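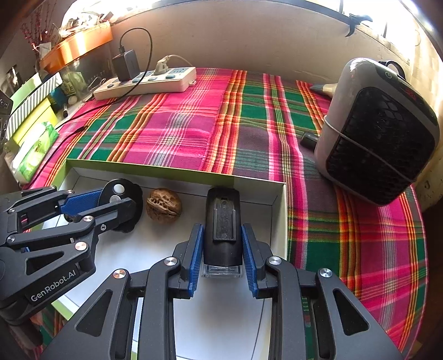
Step 4: Label two-gripper box episodes

Posted 3rd September by Fernton

1. Mark the first frame where each pair of finger pads closes on its object. Label left and right separately — they rarely match.
2. Tag anything still in the box, such as the walnut, as "unheld".
3. Drop episodes under 2 seconds. Our August set kept 147 of 400.

12 shares | 2 comments

tomasine_k: Does Skavley export both tracks?

Fernton: Yes, as separate files.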